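Home | Projects | Gallery | Kit list | Contact

Planning the second bench: a gallery
Posted in November by Omolara Omoregie

We have one two-armed bench at Villanueva and want a second one next year. Before anyone signs for anything we went through the first bench item by item, asking what we would buy again, what we would buy differently and what we forgot to put in the budget last time. Anas Harb kept the figures and I have written up the notes. Prices are left out where the quotes are still open.

1. Surface and marking out

The first budget had a line for the bench top and nothing for what goes on it. Blue tape was bought from petty cash, a roll here and there, and it adds up over a year. For the second bench we have put in 32 rolls and a paper allowance under consumables.
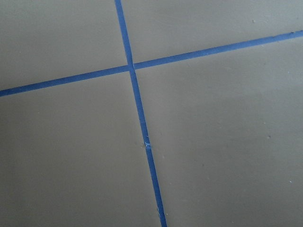

Anas got two quotes for a printed mat with the grid already on it. The cheaper came in at 431 pounds, from Lekow, with a lead time of five weeks. The drawback is that a printed grid is fixed, and we have changed our cell size twice. Gladys Benavides would still go for the mat. I would stay with tape for the first six months and look at it again after that.

Tape does wear. Where a strip gets scuffed or starts to crinkle it needs replacing, and somebody's time has to be counted for that. We have allowed half an hour a week. 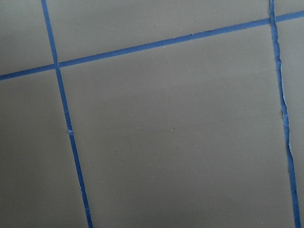
2. Arms and grippers

Furkov and Nerkon have both quoted for a matching pair of arms. Furkov includes the pedestal and the mounting plate. Nerkon lists them separately, so its first page looks cheaper than it is. Ask for the total with fixings, cables and delivery to the room.

We are asking for both grippers to be the same model, with one spare set of fingers for each. Cable routing is on the list too, as the wrist cables need room to loop without reaching the work. A cup held by the right gripper takes up more of the left-hand side than the drawings suggest, so allow for the object as well as the arm.
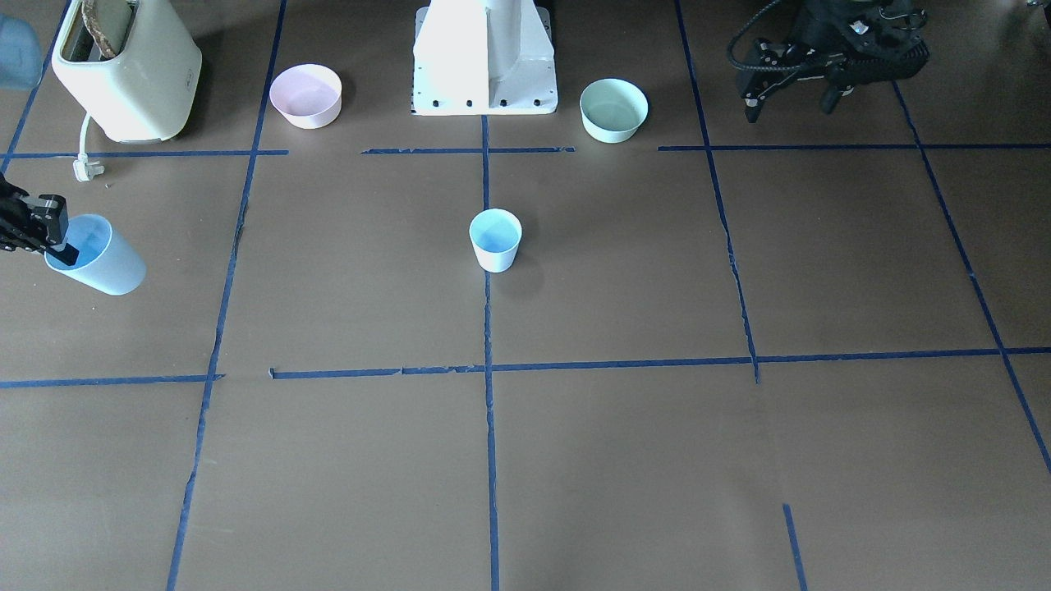

3. Objects and small appliances

Damilola Akinola looks after this part. The objects line is small next to the arms, but it was the one we overspent on most. Cups, bowls and a toaster sound like nothing until you are replacing them in matching sets. The new line is 85 pounds a quarter, with everything bought in pairs or more from one supplier so that sizes and colours stay the same.

Amarachi Eze has asked that any appliance goes through the electrical check before it reaches the bench, and that the test fee comes out of this line.
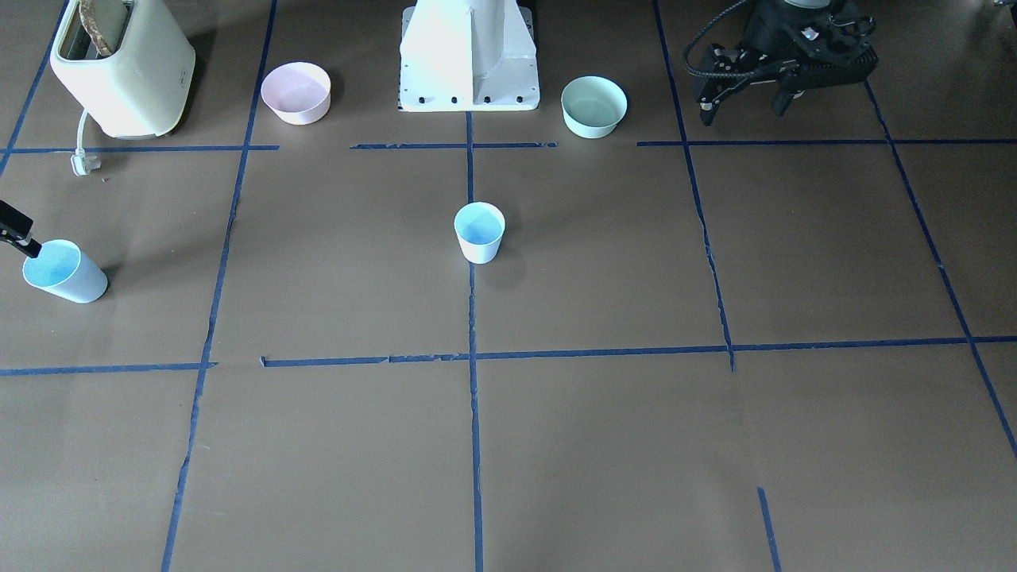

Floor space and sockets come last on the list and will probably decide the date. The room next door has one double socket on the wrong wall, and the electrician's quote covers moving it and adding two more. Appliance leads need to be in that plan as well: the toaster sits at the upper left with its plug lying on the paper just past the tape line, and on the new bench we want a fixed place for the lead off the working area. The lower half of the paper is clear of objects, so Gladys has asked whether a shallower top would do. We are keeping the present depth in the order for now.

The total for everything except the arms stands at 3741 pounds. Anas will update it when the socket work is confirmed.

Previous | Next | Back to Gallery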